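Old murder trial, where would the records be??

Posted by flolero_gal

Trying to find court papers on a murder trial from 1846. Olldale, county seat back then, now its just a few houses. A wife was tried for poisoning her husband, jury out 2 hours, guilty. Then the sentence got changed to life and after that I lose her completely. No prison listing I can find, no grave, nothing.

What I have: one newspaper clipping, bad copy, and a line in a county history that gets the month wrong (says December, the paper has it in spring term). Already tried the Zistisley index, zero hits under her married name. Is there anywhere else? Do trial transcripts even exist that far back? Don't want to drive 7 hours for an empty box.

Lò Reader

Transcripts, probably no. Most county courts didn't have anybody taking down testimony word for word that early. What you want is the minute book and the case file if it survived. Minute book gives you the charge, jurors, verdict, sentence, sometimes one line each and thats it. Case file might have the indictment, witness summonses, the coroner's inquest if you're lucky.

Things to check:
county clerk for wherever the Olldale records went when the seat moved
state archives, governor's papers. A changed sentence means somebody petitioned. Petitions are gold, neighbors signed them and said why
prison register, look under her maiden name too, and every spelling
newspapers in the next county over, they copied each other and sometimes kept parts the first paper cut

Call before you drive. Ask for the term, not the name, a lot of those books have no index or a bad one. Mine was on page 16 of a book labeled Roads.
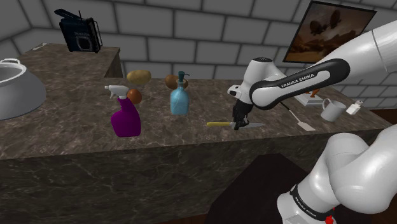 tin_lantern

Agree on the petitions but I'd start with the pardons, seperate series in a lot of states. Women with long sentences got let out early pretty often, sometimes because the prison had no place to keep them. Could be she was pardoned, remarried and is in the census under a whole new name. Check the marriage books for ten years after. Also the husband's probate, it should say who got the kids if there were any, and that might be her family.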